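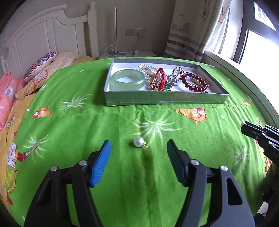 Pearl pendant, gold bail, green sheet.

Timing shop notebook, August, started a little after 4 in the afternoon

Long entry, sorry in advance to whoever has to read it, but I'd like to get it all down while I still remember which mat was which. Ewurabena and I had the whole start line kit for the Surkatside Half laid out in the driveway behind the shop today, and we finally got to chase the missed reads that bothered us so much at the spring 10K. For anyone new to this book: that was the race where a good many people got a finish time and no start time, and we had to fall back on gun time for them, and they were (mostly) very nice about it.

My theory going in was the tags. We switched to the Tasar bib tags over the winter and I have been grumbling about them ever since, as Ewurabena will tell you. Her theory was the mats, or more exactly the way we lay the mats. I'll say right now that she was closer than I was.

What we tried first

Reader was the older Ura box, the one with the dented corner, on battery. Four mats in a row, same order as at the 10K, cables taped down the left side. We pinned tagged bibs to our shirts and walked across, then jogged, then ran, and then Ewurabena went through at what she calls her finishing sprint and nearly took out the recycling bin. Every pass read fine. We did it with the bib on the front, with the bib under a light jacket, and with the bib folded at the bottom the way people do when they think it looks too big. Folded was the only one that gave us any trouble, and even then it read on the second antenna.

So I was ready to pack up and blame the crowd. A body is mostly water and water eats the signal, we all know that, and a packed start corral is a wall of bodies. But Ewurabena wanted to try it with the long cable run we used in spring, where the box had to sit way over by the church lot, and I'm so glad she insisted. With the extension on, mat three dropped out completely. Swapped the extension for the spare, mat three came back. Put the first one on mat two, mat two went away. There's your culprit! I cut the end off and found green corrosion well up inside the jacket. It has gone in the scrap bucket with a knot in it so it can't sneak back onto the shelf.

Second thing, smaller. The gap between mats two and three was wider than I like, which would leave a lane down the middle where a tag has to work harder. Butt them up tight and tape the seam. I know it makes the row narrower and the race director likes a wide arch, but we can bring the barriers in to match.

Tag check

Ladan Esfahani came by after lunch with the bib boxes from the printer. The order is 2928 bibs, and she and I ran one whole carton over the desk reader, bibs 1 through 453, to see whether the chip numbers matched the printed ones. They all did, apart from one bib near the end that wouldn't read at all. I bent it, warmed it in my hands, talked to it, nothing. Pulled it and put a note in the carton. Ladan will make up a replacement from the blanks and fix the tag list so that the number points to the new chip.

I do take back some of what I've said about Tasar. Not the adhesive, though. The foam spacer on the back still lifts at the corner if you look at it sideways, and once it's off, the tag lies flat against a sweaty shirt and you may as well be wearing a cookie. I'd like a line in the runner email asking people not to peel it off. Ladan has a nice way of wording these things, so I've left that to her.

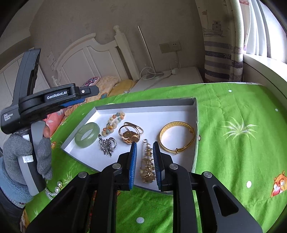
Heydari turnaround

This one worries me more than the start does. The turnaround on Heydari Road is a cone in the middle of a two-lane street, with runners passing on both sides of it, going out and coming back. If we put mats across the whole road we'll read everyone twice, once on the way in and again on the way out. The software can cope if we set the ignore window properly, but the quick ones are around that cone in seconds. Ewurabena suggested 40 seconds as the window, and moving the mats back up the road so even the leaders take longer than that to come back over them. We paced it off on the map and then argued about it over iced tea. I think she's right that the mats belong by the mailbox row, past the bend. It does mean almost 600 feet between our mats and the marshal at the cone, so whoever is posted down there needs a radio.

To do before the next session

Make up a new extension and test it under load, with somebody standing on the connector.
Tape and seam drill, both of us, until it's boring.
Charge both Ura batteries overnight and write the run time on the case in paint pen. The marker rubs off.
Ladan: replacement bib, and spot check a handful from every other carton.
Ask the director for the final start width.
Return the neighbor's recycling bin, with apologies.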